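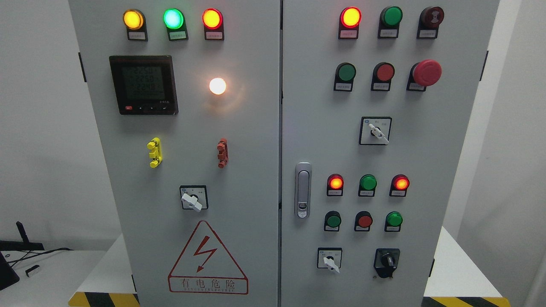 Kapitel 5
Vormachen statt programmieren: Aufgaben am Schaltschrank

Ein Drehschalter lässt sich mit wenigen Worten beschreiben: greifen, drehen, loslassen. Für ein Steuerprogramm reicht das nicht. Anfahrweg, Griffweite, Drehachse und Kraft müssen festgelegt werden, und zwar für jede Bauform neu. Beim Lernen aus Demonstrationen führt stattdessen ein Mensch den Roboter durch die Aufgabe, und das System zeichnet Gelenkstellungen und Kamerabilder auf.

Zwei Verfahren sind zu unterscheiden. Bei der Handführung bewegt die Bedienperson den Arm unmittelbar. Bei der Fernsteuerung gibt sie die Bewegung über ein Eingabegerät vor und steht abseits.

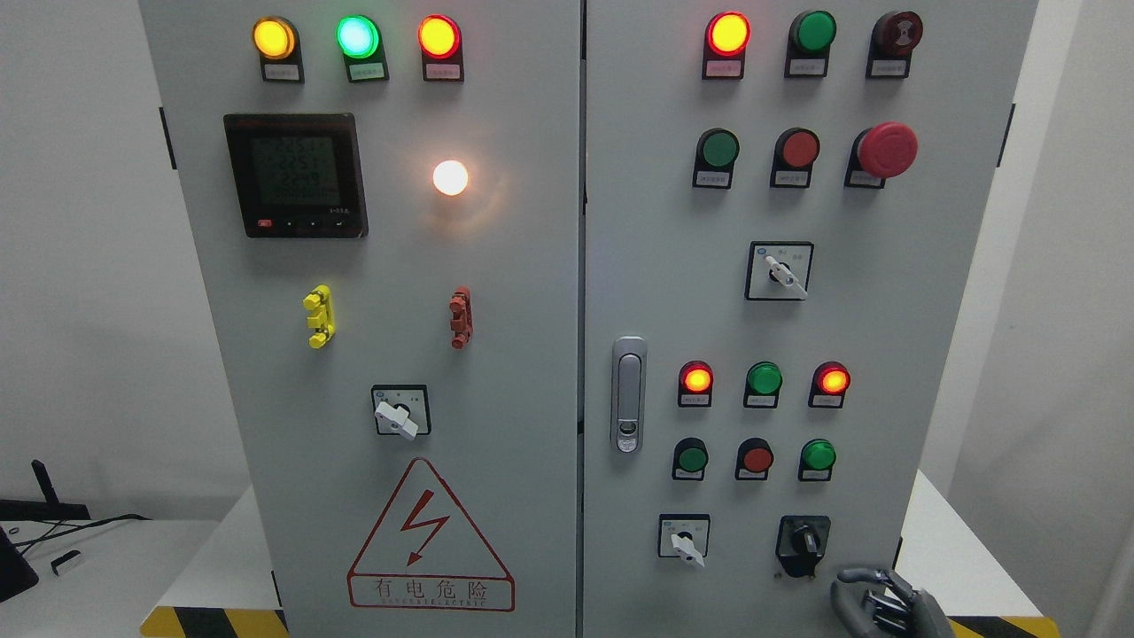 Kleine Bedienelemente am unteren Rand einer Tür verlangen eine andere Armhaltung als Taster auf Brusthöhe. Wer vorführt, sollte den Anfahrweg deshalb vorher planen und Abstand zum Not-Halt-Taster einhalten.

Der Übungsdatensatz Merno, mit dem wir in diesem Kapitel arbeiten, umfasst 3.360 Demonstrationen. Davon entfallen 935 auf Drehschalter. 74 Durchgänge sind als Fehlversuch gekennzeichnet und bleiben für Abschnitt 5.4 erhalten.

5.1 Grundbegriffe

Eine Demonstration ist eine zeitlich geordnete Folge von Beobachtungen und Aktionen. Sie beginnt in einer festgelegten Ausgangsstellung.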